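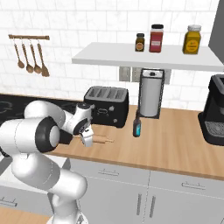 We've booked the August folk night at the Sukatitz hall. Doors at 6:30 pm, music at 7. Half the evening is songs for dancing, the other half is work songs, the kind people sang while they kneaded and swept. Yuk-lan Cheng is teaching one with a steady rolling beat, and a wooden rolling pin on a countertop, like the one by the stove here, is all the percussion it needs. Bring yours if you have one.

The hall holds 78 and we've sold 14 seats so far. Kids sit free on the floor mats up front.

Liao opens with a short fiddle set. Andale plays after the break — five of them this year, with a new accordion player.

Last year's concert raised $2,392 for the songbook. Printing cost $1,182 and the rest went into recording the older singers in Ganau. Copies will be on the table by the door.

Parking is behind the hall. The front lot is closed for paving, so please use the side gate.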